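Field Visit Report: Open Day at the Pretura Lab, Prullville
Submitted by Babita Prajapati
Intro to Automation, June

I picked Pretura's open day over the bottling plant tour because the bottling plant started at 6 a.m. I stand by this. Pretura works on teaching robots to handle ordinary objects, and getting there took me 2 buses and one long walk past a carpet outlet.

Our host was Baltazar Medrano, who has worked there 8 years and has clearly given the welcome talk before. The talk covered company history (long), safety (short), and a project called Somix, which was the part I came for. In Somix, people do simple table tasks while holding the same kind of grippers a robot would have. The motions get recorded and used later for training. Medrano told us the team had 337 recordings for one task and had thrown out 147 of them. I asked why. "People scratch their noses," he said.

I had expected a big orange arm behind glass. The demonstration used a table, hand-held grippers and paper cups. A boy in my group asked when the robot was coming out, and I was grateful to him for asking so I didn't have to.

Then they let visitors try. I would like to report that my background in video games helped. With two fingers per hand and no feeling in either, I approached a cup like someone defusing it. Squeeze too hard and it buckles, too soft and it stays where it is. I also learned how much I normally rely on my thumb, which I had never thanked.

My main takeaway for the course is that the textbook chapter on end effectors spends a page on grip force and nothing on the patience of whoever does the same motion all afternoon. Serrano, the company's older system, was mentioned twice and not shown. I would have liked more on that, and less on the founding of the company.
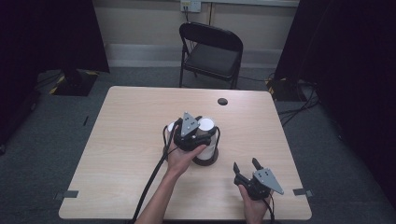
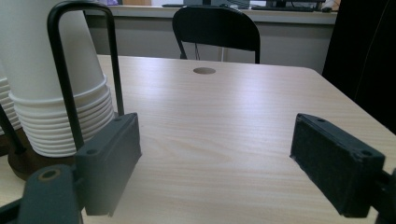
Figures 1 and 2. Hand-held grippers at the demonstration table, Pretura open day.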